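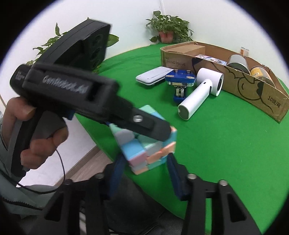
Golar's cover of the Porix single: better than the original?

tapehiss_672
Okay, I've played the Golar version of "Undex" for 4 days straight and I'm ready to be yelled at. It beats the Porix one. They slowed it down, dropped the second verse and let the bass player do something for once.

rodel_s
Dropping the second verse is vandalism. The second verse is the song.

tapehiss_672
The second verse rhymes "window" with "window."

montesremedios
It was a session take for a college station, recorded in one go at 7 in the morning. I like it fine but the singer sounds like he was woken up by the drum fill. Has anyone heard if it's getting a proper release?

rodel_s
It has almost 3000 plays, so I assume the label is chartering a jet.
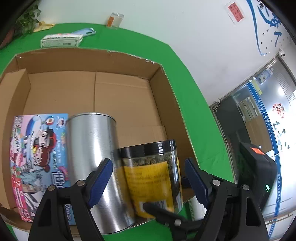
Re: proper release

casimiro_v
Friend of the drummer here, so salt to taste. They want it as the B-side in April. Porix have to say yes first, and their manager answers email at the speed of continental drift.

ashraf_t
Hope they leave it alone and don't add strings. Every cover I've ever liked came back six months later with strings.

montesremedios
The original has strings, Ashraf.

ashraf_t
And look how that went.

rodel_s
I liked the strings. I've also now listened to the Golar one again, for research. The bass is okay. Still want my verse back.

tapehiss_672
Window.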